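3.2 Surface condition of shared tabletops

The second part of the study concerned the tables themselves. All of the work surfaces in the Juseck building are white and matte, and all were bought in the same order. They are used for sorting, light assembly and the handling of small objects, and they are wiped at the end of each working day with a damp cloth and no detergent. We wanted to know how marks build up on such surfaces under ordinary use, and whether their distribution says anything about where people prefer to work.

Marks were recorded by hand on a paper grid laid over each table. We sorted them into smudges (soft edges, no clear direction), streaks (a clear direction) and small marks (anything shorter than the width of a pencil). Scratches that could be felt with a fingernail were entered separately. The first survey, in September, gave 1,952 entries; the second, closed on Nov 30, 2020, gave 2,898. Of the entries in the second survey, 497 fell in the outermost row of grid squares, where forearms and sleeves rest.

Agreement between the two recorders was good for streaks and poor for smudges. Most disagreements came from pale gray areas with no definite boundary — one recorder would enter a single large smudge where the other entered several. These cases were settled by Daichi Ikeda, who had not taken part in either survey. We kept the original sheets so that the settled and unsettled figures could be compared.

Marks were not spread evenly. Figure 4 shows a tabletop with faint gray smudging and streaking, heaviest across the left half and the lower center, and a glossy white egg-shaped object with an open front standing farther back.

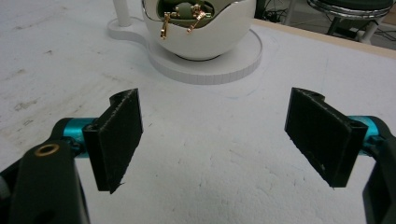

Figure 4. White matte tabletop with scuffing.

Uneven wear of this kind has two plausible sources. Objects may be dragged toward the worker before being lifted, or the cleaning cloth may be moved mainly in one direction and leave residue where it turns. The grid sheets cannot separate the two, as they hold no information on the order in which marks were made. A trial on two spare tables in the Kanaujia annex, one cleaned and unused and the other used and uncleaned, is planned for this purpose.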